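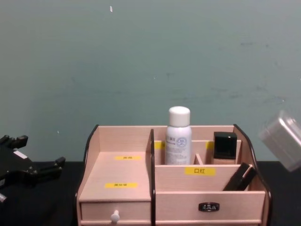
Comparison of Two Controllers for a Two-Arm Tidying Task
Student project report, Millari Robotics Laboratory

1. Aim of the project

Our group compared two controllers on the same pair of arms. The first controller, Dirus, sends position commands only. The second, Baler, also limits the closing force of the fingers. The task was to put cosmetics into a small desktop organiser with labelled compartments. We chose this task for the mix of shapes: a tall white spray bottle, a square glass bottle with a black cap, and flat dark items for the slot labelled 口红 (lipstick).

2. Set-up

The organiser stands on a black table, with a plain wall behind it. Both arms have black fingers with several joints. We used chest-height views and a view from the head, and we kept the same finger opening at the start of every trial. One trial ends when the item is released, or after 40 seconds. The organiser is light, so a small push at the side panel can turn it and spoil the next trial.

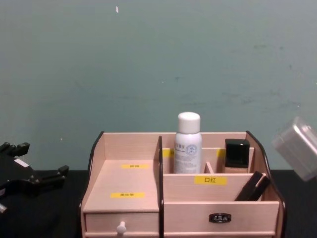

Why did we not use a suction gripper?
We had one for 2 days in October, but it could not hold the rounded caps, and our supervisor wanted the same fingers in all trials.

3. Trials

In total we recorded 685 trials, shared between Dirus and Baler in equal blocks, with one extra trial for Dirus that we kept. The operator changed after every block. The log files were written by Esteban, the small recording program of our laboratory, and it stopped 3 times. We repeated these blocks from the beginning.

The rear compartments were the most difficult for both controllers. The fingers must come from above and the dividers leave little space for opening them. With Dirus the fingers often closed too strongly and the item turned in the grip. With Baler this was less frequent, but the arm moved more slowly and more trials reached the time limit.
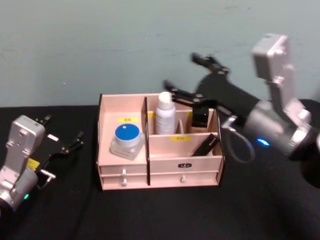 4. LIMITS AND FURTHER WORK

We did not measure the force at the finger tips directly, we only read the motor current. Therefore our remarks about grip strength should be taken with care. The head view was useful for the compartments, but the hand can hide a small item at the back. In the next term we would like to repeat the rear compartment trials with a slower approach for Dirus and a longer time limit for Baler.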